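政治コミュニケーション論 第11回 配布資料
支持表明と「諮問委員」という肩書きをどう読むか

前回の続き。レスポンスペーパーに「有名人が陣営に加わると票が動くのではないか」という質問が複数あったので、予定を変えて今回はこの話から入る。先に言っておくと、私はかなり疑っている。

1. 肩書きの中身
選挙陣営が発表する「諮問委員会」「応援団」「若者会議」の類は、会合の記録がほとんど残らない。架空の市長選を使った教材「Moffat市ケース」では、候補者陣営が700人の委員名簿を公表し、地元紙Sasusskaがそれを一面で扱った。名簿を読むと、肩書きの欄が空白の人、同じ住所の人、対立候補の名簿にも載っている人がいる。発表の日に記事が出れば、陣営にとって用は済んでいる。委員が何を助言したのかを書いた続報は、教材の中に一本もない。

2. 調査の数字
教材の付録に、調査会社Zerkerの報告書がある。回答者500人、うち支持表明を「知っていた」人が40%。陣営はこれを「浸透した」と発表した。しかし質問文を見てほしい。「〇〇さんが△△候補を支持していることをご存じですか」と聞いている。聞かれた時点で知ってしまうし、知らないと答えるのは少し恥ずかしい。しかも、知っていることと投票先を変えることの間には何段階もある。報告書はそこを一行で飛ばしている。
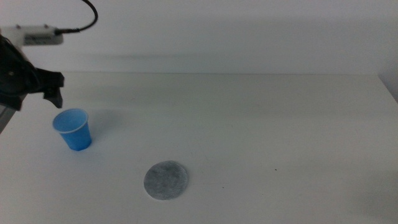
支持表明の効果を測るには、表明に接した人と接していない人を比べる必要がある。ところが現実の有権者は、自分で見る番組を選び、自分でフォローする相手を選んでいる。もともと候補者に好意的な人ほど表明を目にするのだから、両者を並べて差が出ても当たり前である。水色のコップの縁のすぐ上に黒い指先がある写真を一枚見せられて、コップがこのあと持ち上がったかどうかを答えろと言われても困るだろう。一回きりの世論調査もそれに近い。表明の前と後、できれば同じ人に二度聞いた調査でなければ、変化については語れない。陣営の広報資料で二度聞いたものを、私はまだ見たことがない。

3. 反論の側
公平のため、効果を認める立場も読んでおく。Styliani Christodoulouの講義録(配布済み、第3章)は、支持表明は説得には効きにくいが、献金や集会への動員には効くことがあると論じる。説得と動員を分けた点は評価できる。ただし根拠になっているのは、動画配信サービスEngateでの集会中継の視聴者数で、再生開始から30秒で「視聴」と数えている。これで動員と言ってよいのか、私には納得できない。第3章の注7も必ず読むこと。本文より慎重なことが書いてある。

4. 用語の確認
支持表明(endorsement):個人や団体が特定の候補者への支持を公にすること。推薦と訳す文献もあるが、政党の公認・推薦と紛らわしいので、この授業では使わない。
選択的接触:自分の態度に合う情報を選んで接する傾向。試験の答案で「フィルターバブル」と混同する人が毎年いる。

課題
陣営の発表文をどれか一つ選び(国・時期は問わない)、確認できる事実と、読み手にそう思わせているだけの部分を分けて書くこと。発表文のコピーを添付する。感想は不要。
提出期限:2022年1月14日、研究室前のボックスへ。
講評は2月に掲示する。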